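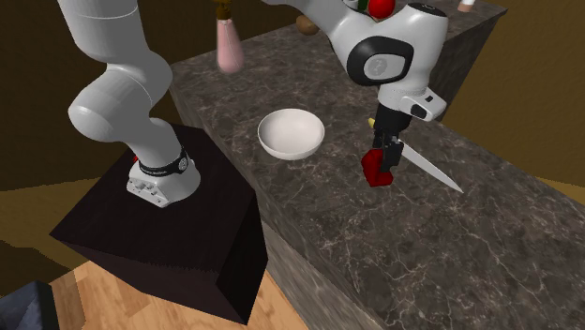 *White bowl, dark stone counter.*

29 Mar 2018

# Stosent outdoor particle monitor, after one winter

I bought the Stosent to measure fine dust at my house in Bullon, which is downwind of the Husen power plant when the wind comes out of the west. The plant burns coal and stores its ash in an open yard next to the rail spur. There is a state monitor in the county, but it is on the other side of the ridge, and its numbers have never matched what ends up on our porch railings.

I should say up front that I have spoken against the ash yard expansion at two public meetings. I wanted a monitor that would give me readings whether they helped my case or not.

## What you get

The box has the sensor unit, a power supply with a long outdoor cord, a mounting bracket, four screws and a folded instruction sheet. The sheet is short and mostly clear. It tells you to mount the unit at head height, out of direct sun, and away from dryer vents and grills. The bracket is stamped metal and has held up fine. The screws are soft. I stripped one and replaced all four with deck screws I already had.

Setup took me an evening, most of it spent on the wireless connection. The unit would not join my network until I changed the password to one without a space in it. This isn't mentioned on the sheet. I found it on the support page run by Grabowska, the company that sells the monitor here.

## Readings

The Stosent takes a reading every 2 minutes and shows it on a web page as a line graph. You can look at the last day, week or month. You can also download the whole record as a plain spreadsheet file, and that was the reason I picked it over a cheaper one.

On a full day you should get 720 rows. My first full day had 721. One time stamp was repeated just after midnight, and it has happened on other days too. It doesn't change the daily average enough to matter, but check for it before you hand the file to anybody at an agency. They will look.

The unit holds 2,000 readings in memory if the connection drops. We lost power and internet in the January ice storm. It obviously recorded nothing while the power was off, but the readings it took after the lights came back and before the internet did were all filled in later.

## How far to trust it

This is a light-scattering sensor. It shines a beam through the air and estimates the dust from what bounces back. Fog throws it off. On wet mornings mine reads high until the sun gets to the yard, and I leave those hours out of anything I share. The humidity column in the download makes them easy to find.

It also cannot tell you where dust came from. My worst evening all winter was when a neighbor burned brush. I have a note of that next to the data, and I would tell anyone using one of these to keep a written log with wind direction, fires, road work and anything else going on. Dry days with a strong west wind did run higher at my house than dry days with the wind from the east. I can't say from one sensor how much of that is ash.

The state will not accept these readings as proof of a violation. What they did for us was support a written comment asking for a proper monitor on our side of the ridge. The permit office wrote back with questions about placement and fog, and I could answer both from the file.

## Complaints

The web page logs you out every time you close it. The cord comes out the bottom with no drip loop or clip, so I made one with a cable tie. The intake screen clogs with pollen and spider webs, and the cover has to come all the way off to clean it. Grabowska took nine days to answer my email about the double time stamp and then told me to restart the unit. I did, and it still happens.

## Would I buy it again

Yes, mainly for the download and the memory. If you only want to know whether to close the windows, a cheaper indoor model will do. For a group, I would get two and run them side by side for a couple of weeks before spreading them out, so you know how far apart they read. I am leaving mine up through July, when the ash yard is driest.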